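Hand gripper demo at the Zastham open day – my review

I went to the open day at Zastham mostly for the hand-held gripper that Premura lets visitors try. The ticket was free but you must book, and I waited 17 minutes for my turn, which I find fair.

The tool is held with one hand and you close two fingers on the thing you want to take. The movements are recorded and later a robot arm learns from them. Aurelia Filip showed us the grip once and then we were on our own. I liked this. At other demonstrations I have seen, the visitor only watches.

Comfort: good for the first minutes. After nine or ten tries my wrist was tired, and I am used to tools. The handle is made for a bigger hand than mine. Rohani Sutanto, who was in my group, had no complaint, so try it yourself before you judge.

Grip: the yellow finger tips are easy to follow with the eyes, even when you move quickly. A bottle of water is a good object to start with. I was told to go slowly with a paper cup, and I still squeezed my first one flat. You don't feel much through the handle, and for me this is the biggest weakness.

Explanation: Christos Karamanlidis gave a short talk after. He said they have collected 400 recordings since April and want many more. He answered my question about the cost of the tool only in part – the price is not decided yet.

What I would change: smaller groups, and a chair for people who wait. The sign at the entrance was also hard to find.

I give it four stars from five. If your work has to do with automation, go and ask to hold the tool.
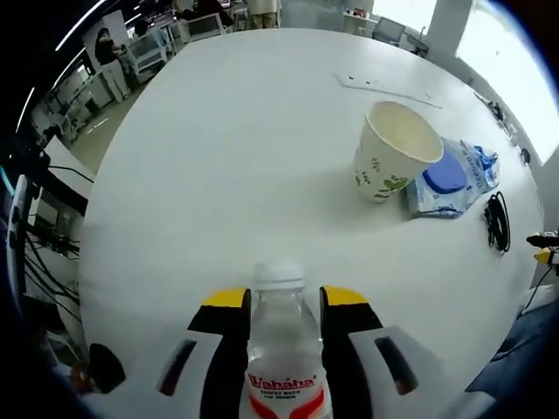 Page last changed: 7th November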